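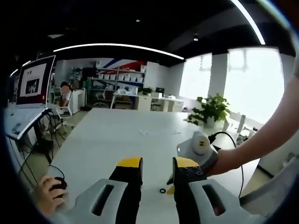
Recording paired demonstrations with two hand-held grippers

Methods > Data collection > Paired grippers

This page covers the recording procedure used for the small-parts set in the Kershaw project. Two operators stand at one table, each holding a gripper with its own camera. The result of a take is two video streams and two jaw-width logs on a common clock. Calibration of a new unit is covered separately and should be done first.

1. Prepare the table

Use a plain, light table with free access from two sides. Place the parts for the take near the middle. O-rings and short strips should lie flat and should not touch each other. Leave enough space between parts for one pair of fingers to close on a part without moving its neighbor.

Route each cable off the nearest edge of the table, away from the other operator. A cable that crosses the work area will be in most of the video and will drag light parts.

2. Check the fingers

Confirm that both units have the yellow fingertips fitted and that the pads meet evenly when the jaws close. Check the finger screws for play. Wipe the pads with a dry cloth. Replace a pad if a ring stays stuck to it when the jaws open.

3. Start the recorder

Start Prinix on the host laptop and wait for both streams to show as ready. Unit names are set in the session file. Do not swap units between operators after the first take, or the hand labels will be wrong for the rest of the session.

Set the buffer to 500 ms. A shorter buffer dropped samples on the Clokar host whenever the disk was busy.

4. Synchronize

Both operators hold their grippers over the table, jaws open, each in view of the other. Operator A closes fully and opens again. Operator B repeats the motion. Do this at the start and at the end of every take. The alignment script looks for the two closures in the width logs and compares them with the video. If it finds only one, the take is rejected.
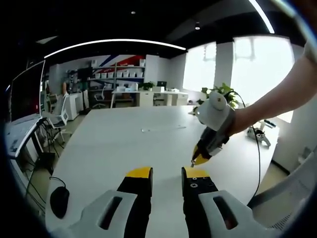
Page last changed: 16 March 2019

The view above is from one unit, with the other operator's gripper over the table and its yellow fingertips nearly closed, pointing down. Both sets of fingers are visible, as step 4 requires. Keep the other gripper's tips inside the view during the sync motion. The handle may leave the view during the task itself.

5. Record the take

Approach the part from above at a steady speed. Close the jaws only after the tips have stopped moving. Lift, move to the target, lower, open, and withdraw straight up. Limit a take to six placements. Longer takes are harder to trim and lose more data when one placement fails.

Do not correct a dropped part by hand. Mark the take as failed and continue with the next.

6. Review and export

Play both streams side by side before clearing the table. Look for:

- blur at the moment of grasp
- a hand covering the part during approach
- a jaw width that never returns to its open value
- drift between the first and last sync motion

Export with the Zesholm profile. It writes one folder per take and keeps failed takes in a separate branch.

Results to date

The current set contains 122 takes, of which 56 involve a handover between operators. The rest are single-operator placements with the second unit serving as a side view. Handover takes are rejected more often at review, mainly for occlusion. Moving operator B to the adjacent side of the table reduced this. The January takes used facing positions and are tagged as such; do not mix them with later ones when training.

Shares: 6 | Comments: 0

Contact | © 2019 Kershaw project | Back to top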